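Storndale Residence Services
Household Guides for Residents
Folding and Storing Padded Jackets and Bedding

This guide sets out the recommended method for folding a hooded padded jacket and for putting away blankets, quilts and cushions at the change of season. It applies to all rooms in the Jasinow and Dankwa buildings. Residents who intend to use the shared linen room should read the section on labeling before they begin.

The bed is the preferred work surface. It is wide enough for a jacket to lie flat, and a clean sheet protects the outer fabric.

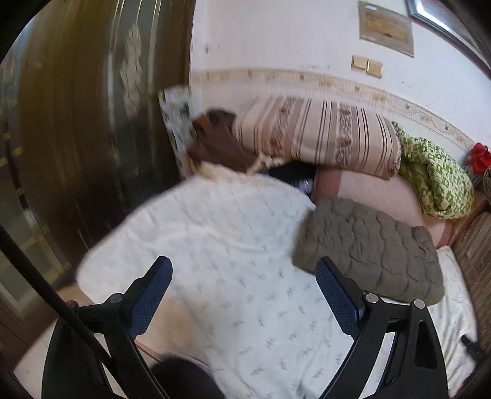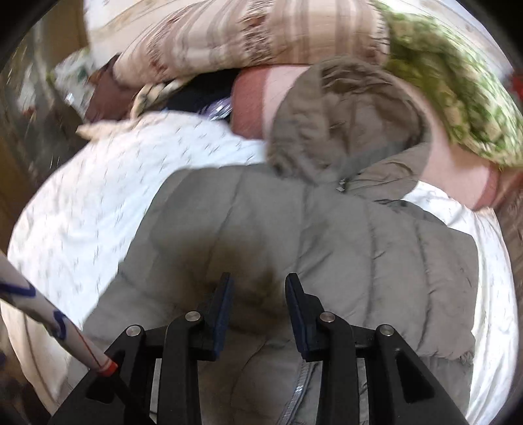

Bedding and a hooded padded jacket on a white sheet.

Before You Begin

Set aside 40 minutes for one bed and one jacket. Residents working through a full closet should plan for a longer session and may find it easier to divide the work over two evenings.

The following items are needed:

A bed or large table covered with a clean, dry sheet
A soft clothes brush or a slightly damp cloth
One breathable storage bag for each jacket
One larger bag or lidded box for blankets and quilts
Cotton tape or a wide ribbon
Labels and a pen

Vacuum compression bags are not recommended for jackets with down or feather filling that will be stored for more than a few weeks. They may be used for spare synthetic quilts where shelf space is limited.

Part One: Preparing the Bed

1. Move cushions, blankets and rolled bedding to one side. The side nearest the wall is usually the most practical, as it leaves the open edge free for standing and folding.

2. Check between the layers of bedding for small objects. Glasses, chargers and hair clips are frequently folded into quilts by accident and are difficult to find once the bags have been closed.

3. Smooth the sheet by hand from the center outward. It does not need to be tucked in, and light wrinkles will not affect the result. Crumbs and grit should be brushed off.

4. Place the storage bags and labels within reach, on a chair or a bedside table.

Part Two: Checking the Jacket

A jacket should be stored clean. Body oils and food marks set into fabric over the summer and are much harder to remove in the fall.

1. Read the care label sewn inside the garment and follow its washing and drying instructions. Where the label is missing or cannot be read, residents are advised to consult a dry cleaner before washing.

2. Empty every pocket, including inner pockets. Turn the pocket linings out where possible.

3. Examine the cuffs, the collar and the inner edge of the hood. These areas collect the most wear. Light marks can be treated with a damp cloth and a small amount of mild soap, then left to air dry.

4. Run the zipper up and down once. If it catches, brush the teeth gently and rub them with a plain wax candle. Do not force the slider.

5. Press the padding between the fingers along each stitched channel. Clumps can be loosened by hand. If the filling feels cool or damp, the jacket is not ready to be stored and should be hung in a ventilated room for another day.

Small puckers along the stitching are normal in quilted and padded garments. They do not need to be ironed out, and an iron should never be applied to a padded jacket unless the care label specifically permits it.

Part Three: Folding the Jacket

1. Lay the jacket on the sheet with the front facing up. Open the hood fully and straighten its lining so that no fabric is bunched inside.

2. Close the zipper to the collar. Fasten any snaps. Loosen drawstrings and tuck the ends inside, where they will not catch on other garments.

3. Smooth the body of the jacket with both palms, working from the collar toward the hem. The aim is to let the air out slowly. Do not press down with the elbows or knees, as this can strain the seams.

4. Fold the hood forward over the chest. It should lie flat, with the opening facing down. A very full hood may be folded in half first.

5. Bring the left sleeve across the front so that the cuff rests near the opposite side seam. Repeat with the right sleeve. The sleeves may overlap.

6. Fold each side of the body toward the center by the same amount. The jacket should now form a long rectangle.

7. Starting from the hem, fold upward in thirds. For a longer coat, fold in quarters. Keep one hand on the previous fold while making the next, and pause to let trapped air escape.

8. Turn the bundle over so that the last fold is underneath, then slide it into the breathable bag.

Rolling is an acceptable alternative for shorter jackets. Follow steps 1 through 5, then roll from the hem toward the collar and secure the roll loosely with cotton tape. Elastic bands should not be used, as they leave marks in the fabric and compress the filling unevenly.

Part Four: Folding Blankets

Soft blankets take up less room when they are folded to the width of the shelf on which they will be kept. Measure the shelf first. Standard closet shelves in the Jasinow building are shallower than those in Dankwa, and a fold that suits one will overhang the other.

1. Fold the blanket in half lengthwise, matching the corners.

2. Fold it lengthwise again if the shelf is narrow.

3. Fold from each short end toward the middle, leaving a gap the width of one hand.

4. Close the two halves together like a book. Place the blanket on the shelf with the rounded edge facing out. This makes it easy to lift one blanket from a stack without disturbing the rest.

Part Five: Rolling Quilts and Bolsters

A quilt with a woven or printed stripe is best rolled along the line of the stripe. The pattern serves as a guide and shows at once if the roll has begun to drift.

1. Lay the quilt flat and fold it lengthwise until it matches the intended width of the roll.

2. Begin at one short end and roll firmly, keeping the sides even. If one side begins to lead, unroll the last turn and correct it.

3. Tie the roll in two places with cotton tape. A bow is preferred to a knot.

4. Store the roll on its side. A long roll stood on end will sag and lose its shape.

Quilts in daily use may simply be folded or rolled and kept along the wall side of the bed. This is permitted in all rooms, provided that bedding does not cover a heating vent or an electrical outlet.

Part Six: Cushions

Quilted cushions should be brushed along the stitching, where dust gathers. Removable covers may be washed according to the care label and must be fully dry before they are put back. Shake the cushion by two opposite corners, then by the other two, to even out the filling.

Cushions should not be stored under heavy bedding. Place them on the top shelf or at the head of the bed.

Labeling and Use of the Linen Room

The shared linen room is located on the lower level of the Pradow annex. It is open on Monday evenings and at other times by request at the front desk.

Each bag must carry a label showing the room number, the contents and the month of storage, for example "Winter jacket, March." Labels should be placed inside the bag, facing out, as adhesive labels tend to fall off in warm weather.

Each room may store up to 7 bags. The linen room holds 3,000 bags in total – at the last inventory 3,141 were found, and the excess had to be returned to residents. The limit will therefore be applied strictly this season. Bags without a label will be held at the front desk for collection.

The following may not be placed in the linen room:

Damp or unwashed items
Shoes and boots
Mothballs or loose scented products
Boxes without lids

Residents who wish to protect wool items may use cedar blocks wrapped in thin cloth.

Common Difficulties

The jacket will not stay folded. Too much air remains in the padding. Open the last two folds, smooth the fabric toward the collar and fold again. A slippery outer fabric may require a loop of cotton tape.

The hood forms a bulky lump. Unfold the jacket and spread the hood lining flat before folding it forward. Detachable hoods can be removed and placed inside the body of the jacket.

The bag has a musty smell after several weeks. Remove the contents immediately and air them for a full day. Check for damp on the shelf or wall and report any damp to the front desk.

The filling has gathered at the bottom of the channels. This is common after long periods on a hanger. Lay the jacket flat and work the filling back by hand, one channel at a time. Jackets with synthetic padding may not recover completely.

Taking Items Out of Storage

Padded jackets should be removed from their bags several days before they are needed. Shake the jacket gently by the shoulders and hang it on a wide hanger away from direct sunlight. Blankets and quilts should be unfolded and aired for at least one afternoon.

Empty bags may be kept in the room or returned to the linen room shelf marked "Reuse." Questions about this guide may be directed to the Storndale front desk.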